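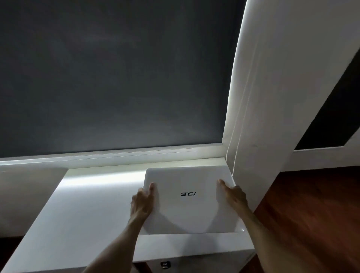 Handout 7: Daylight, sleep and the trouble with survey claims

Read this before the February session. Bring the Skilari questionnaire with you, marked up. The reading response is due at 5 p.m. the day before we meet and should be one page. I stop reading at the bottom of the page.

1. What is being claimed

A popular version goes like this: people who get more daylight during the working day sleep better at night, so employers should move desks toward windows and sleep will improve. There are at least two claims in that sentence. The first is about a pattern across people. The second is about what would happen if somebody changed something. Most of the writing you will find slides from one to the other between paragraphs, often with a stock photo of a sunrise in the gap.

I am willing to believe that light affects the body clock. The lab work on that is old and fairly solid. What I doubt is the jump from bright lamps in a sleep lab to a desk by a window in an ordinary office.

2. The Castillo survey

This is our main case. Staff at the Castillo office park were sent an online form. 1,484 people received it and 577 sent it back complete. The form asked where they sat, how they slept and how satisfied they were with their job, in that order. The report says window-seat workers "enjoy significantly better rest."

Things to worry about, in no special order:

Who answered. Well under half of the people invited are in the data. The report calls this "a strong response." Compared with what? We know nothing about the people who ignored the email. Bad sleepers might be keener to fill in a sleep survey, or too tired to bother. I can argue it either way, and so can you, and that is the problem.

Who gets a window. At Castillo, desks were handed out by seniority. Senior staff are older, better paid and more able to set their own hours. Each of those has its own link to sleep. The report adjusts for age and stops there.

What "window seat" means. The form defined it as a desk within 30 feet of a window. That says nothing about which way the window faces, what stands outside it, or whether anyone keeps a blind pulled down over it all day. Distance is easy to ask about, so distance is what got asked. Please don't write "daylight exposure" in your response when what you mean is "said they sat near glass."

What "better rest" means. One item, five boxes, from "very poor" to "very good." People are not great at rating their own sleep, and their mood that morning leaks into the answer.

3. The Skilari questionnaire

Skilari is longer and was built with more care. It asks about bedtime, wake time and naps separately for workdays and days off, which helps. I still have complaints. Item 4 asks how often you feel "refreshed by natural light," a phrase that tells the respondent what answer is wanted. Item 9 asks about two things at once (noise and glare) and allows one reply. Find at least one more weak item yourself. There are several.

4. Follow the money, but don't stop there

The Castillo report was paid for by Peltero, a company that sells office lighting. Students love this fact and tend to lean on it too hard. Funding is a reason to read the methods slowly. It doesn't tell you what is wrong with them. The Petico trial had no commercial funder at all, and it is weaker than Castillo in nearly every respect: no comparison group, a follow-up of roughly two weeks, and a switch to a different sleep measure halfway through.

5. What would change my mind

Random assignment of desks would go a long way, if you could get an employer to agree. Light sensors worn on the body would also help — though people forget to put them on, and a sensor under a sweater sleeve records the inside of a sweater. So would a plan published ahead of time saying which outcome counts. None of the studies on our list did all of this. One did the first part, with a sample too small to say much.

Terms to know

Confounder
Nonresponse bias
Self-report measure
Leading question
Double-barreled item
Proxy variable

For discussion

Pick one sentence from the Castillo summary and rewrite it so that it claims only what the data can carry. Expect it to get longer and duller.

Suppose the window-seat result is real. List two explanations that have nothing to do with light, and say what data you would need to tell them apart.

Is a weak study better than no study? I lean toward no, at least when the weak one comes with a press release, but I have heard decent arguments the other way.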